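Common Room Soft Furnishings: Care and Reset Notes
Grernach Residents' Newsletter, 2020-07-02

The patterned couch in the Wimis common room has now been in use long enough for wear to show in the usual places, and the following notes replace the sheet that was pinned to the door. They were drawn up by Theophilus Bonsu and checked against the maker's care instructions by Oluwaseun Olaniyan.

The upholstery is a dark printed fabric with a white scalloped stripe. The stripe runs over the backrest and the seat and continues round the arm, so any shift in the seat cover shows up as a break in the line where seat meets back. If the line has wandered, pull the cover forward from the front edge with both hands until the stripes meet again. Do not pull from the arm. The seam there was restitched in November and will not take the strain. 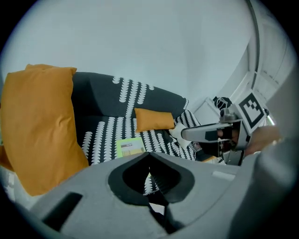
Orange cushions are kept on the couch and should stay there. The covers are machine washable at a low temperature, inside out, with the zip closed. They are to be dried flat. Two covers that went through the tumble dryer last winter shrank and had to be replaced, and the shade of the replacements took some time to match. Spare covers are in the Flarkau cupboard under stock number 2918. Please sign for anything taken.

For the daily reset, the order is as follows. Clear the seat first, including papers, cups and anything pushed down beside the arm. Brush the seat along the stripe with the soft brush, then the backrest. Shake each cushion by its corners and stand the large ones upright against the back, with the small one in front. The whole job takes up to 4 minutes.

Printed matter is the most common item left behind. Booklets with a coloured cover can mark the white parts of the fabric if they are sat on or left under a damp coat, and the green ones have been the worst for it. Pick them up by the edges and return them to the reading shelf. Anything with a name on it goes to the Nwosu office, where it is held for 2 weeks.

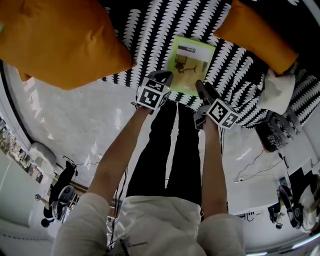

Green booklet on the seat of the common room couch, with the orange cushions behind.

Marks on the fabric should be blotted with a dry white cloth. If that does not lift them, use plain lukewarm water and work from the outside of the mark towards the middle. Washing-up liquid leaves a ring on the dark ground and should not be used. Ink is to be left alone and reported the same day.

The couch should stand a hand's breadth clear of the wall to let air pass behind it. The doorway is to be kept clear at all times.

Questions about covers go to Theophilus Bonsu. Loose seams, broken zips and stains should be entered in the repairs book, giving the position on the couch and the date first noticed.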